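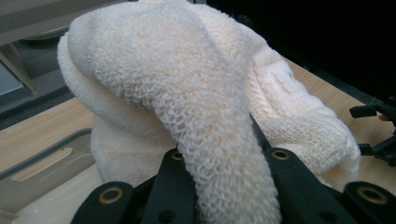

Hard water and what I did about it

19/03/2021

When I moved out to Gorkovstead I knew the house was on a well. I did not know what that would mean for laundry. Within a couple of months my dark shirts had a gray cast and the bath towels had gone stiff enough to stand in a corner. I blamed the washer first and paid a man $13 for a new inlet screen, which changed nothing.

Theda Kasten, two houses down, told me to test the water before I spent any more. I sent a sample to the county lab in July. It came back at 535 parts per million, which is very hard. Anything over 180 gets that label.

The first thing I learned is that detergent reacts with the minerals in the water, so part of every scoop is used up before it gets to the clothes. I had been adding more soap to make up for it, and a lot of that was staying in the cloth. Fabric softener made it worse. It coats cotton, and a coated towel doesn't soak up much.

What I do now:

Less detergent, measured, plus half a cup of washing soda in each load. The box says not to use it on wool or silk, so those get done by hand in the sink.

No softener on towels at all.

An extra rinse on bedding and anything thick.

Every few weeks the towels get a long soak in the tub, in hot water with washing soda. I leave them 4 hours and then run them through the washer with no soap. The water in the tub was brown the first time. It has been a lot lighter since.

I line dry most things and put the towels in the dryer for the last ten minutes. Shaking them hard before hanging helps too.

A whole-house softener would take care of all this. I got three quotes, and they were further apart than I expected. Declan Treloar put one in last year and likes it, but he goes through a lot of salt and says the kitchen tap tastes flat to him. I would want the kitchen line left off the system. The plumber is coming back to look at where the pipe enters the crawl space, and I'll post the price once I have it.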